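Plolimow viewing planner: review after a summer of house hunting
Posted in Buying, Tools, Reviews
By Zihan Tang

I paid for Plolimow in the spring, when we had sold our flat in Lasitz and were renting month to month while we looked for a house. It is a planner for buyers. You paste in the listings you like, and it keeps the prices, viewing times, agents' numbers and your own notes in one place. It costs 28 a month for a household, with two people sharing one account.

Adding a listing takes less than a minute. The address, asking price and floor area usually come across correctly. Service charges do not, and I had to type those in for every flat we considered. Photos from the agent are saved too, which helped when a listing was taken down before we had made up our minds.

The viewing diary is the part I used most. It puts the day's appointments in order and allows for travel between them. We saw 39 properties in total, as many as five in one day, and we were late for one. Reminders arrive at seven in the morning and the time can't be changed.

After each viewing you fill in a score sheet for things like light, noise, storage and damp. You can add headings of your own. I did ours at the table in the evening, while I still remembered which house had the steep stairs.

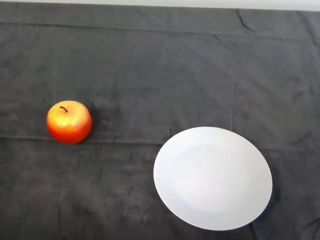
Sosina Tsegaye: We gave up on the scores after the second weekend. My husband marked everything a seven and I marked everything a four, and the average told us nothing. The notes box was far more use to us.

I can see that. The scores are averaged between both people and there is no way to show them side by side, so a real disagreement disappears. We ended up writing our initials next to separate headings, "kitchen Z" and so on. It worked but it looked untidy.

Price history is less good. Plolimow records a reduction only if you already have the listing saved. Anything that happened earlier is missing. One house on the Lukáč estate had been cut twice before we found it, and we heard that from the agent. Litgate, which I tried for a month beforehand, does show earlier prices, but its diary is poor and it lost two of my notes.

The mortgage calculator is basic. It handles a deposit, a rate and a term, and leaves out fees and moving costs. I kept a separate spreadsheet for those.

I wrote to support in August about duplicate listings. Danica Hubáček answered the next morning and merged them for me. There is still no button to do it yourself.

When you have finished, you can export everything as a single file. Ours came to 133 pages, mostly agents' photos, and I only printed the sheets for the last three houses.

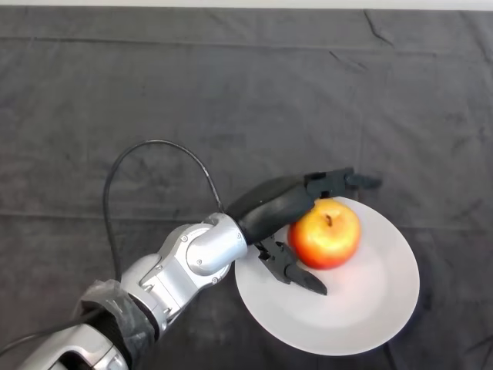
Who should buy it

Anyone looking at more than a handful of places with another person. If you are buying alone, or in one street you know well, a notebook will do. Cancel as soon as your offer is accepted, as the next month is charged automatically and part months are not refunded.

Good: diary, saved photos, quick support
Less good: averaged scores, price history, fixed reminder time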